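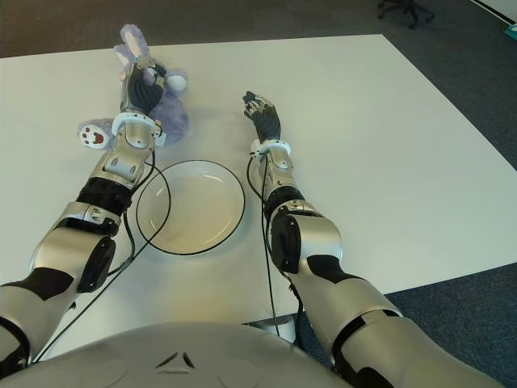
Reading time: 1 minute

Home | News | Events | Press | Contact

Tramside Toy Library to Lend Out 2,000 Toys, Would Like Most of Them Back

LIRVILLE, September 3, 2008 - The Tramside Toy Library opens this month in the former Shih shoe store, giving Lirville families a place to borrow toys for three weeks at a time and return them before anyone trips on them in the dark.

The collection stands at 2,000 items, all donated since July. It covers plush animals, puzzles, ride-on vehicles and a supply of drums that local parents gave up with striking generosity. Drums may be borrowed by any member. The library suggests checking with the neighbors.

Membership costs $8 a year and allows 3 toys per child. Late fees are 80 cents a week, payable by the adult, however convincingly the child is blamed.

"We tested this idea on my own kids, who returned everything on time except the things they liked," said Kwan-ho Ho, director of the library. "So we wrote a renewal policy."

Plush toys are machine washed after every loan. Puzzles are checked for missing pieces, and those that fail go to a discount shelf marked "Nearly."

Shelving was paid for by Imero, the Lirville furniture maker, which also assembled it after seeing the library's first attempt.

Donations are welcome at the side door during opening hours. The library cannot accept car seats, cribs or any more drums.

Press contact: Kwan-ho Ho, Tramside Toy Library, Lirville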